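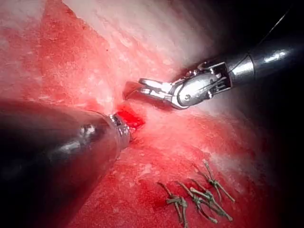
Skarley says the jaws passed inspection and we should keep using them. So why do they keep letting go of the thread?

Posted in Surgical Robotics, Lab and Training, May 2022

lenetti_lab

Hoping one of you has run into this. I look after the robot in our training lab (Skarley console, two instrument arms) and since April the right side has been dropping thread in the middle of a knot. The surgeon's pedal is down, the console says CLOSED, and the jaws ease open just a hair and away goes the tail. No alarm most of the time! Twice I got code 2129, which the manual lists as "grip deviation" and then says to restart. Thanks, manual.

I sent the instrument in, they sent it back with a nice clean form, and it did the same thing again the first morning. Mostly happens when the wrist is bent hard and rolled over at the same time. With the wrist straight I can tug all day and it holds. The use counter says 121, well inside what it's rated for. Is this the instrument or the arm? And would you keep running sessions on it?

ullik_bench

Please stop using it until you know. A jaw that opens while the console says closed is a safety fault, I don't care what the form says. If the thread can drop, so can a needle, and then you're hunting for it in tissue.

To find out which half is bad, swap. Put the suspect instrument on the left arm and a known good one on the right, then do the same bent and rolled grip on a strip of glove rubber, well away from any tissue. If the slipping moves with the instrument, it's most likely a stretched grip cable down in the wrist. Those pass a straight pull test just fine, and I bet a straight pull is all they did. If it stays on the right arm, look at the drive coupling where the instrument clicks in. Ours had a worn disc, and it took us forever to think of it. The console only knows where the motor is. It has no idea where the jaws ended up.

Save the logs BEFORE you restart, by the way. On our version a restart clears the grip history.

Lâm

Had this, restarted it, went away. Maybe the thread was just slippery?

lenetti_lab

Did the swap this afternoon and the slipping followed the instrument to the left arm, same wrist angle and everything. Glove rubber slid right out. So it's bagged and tagged and I've written to Skarley again, with the logs this time, asking them to test it with the wrist bent. Lâm, we tried different thread, same result. Does anybody know if they'll replace one that already has a pass form, or am I in for a fight?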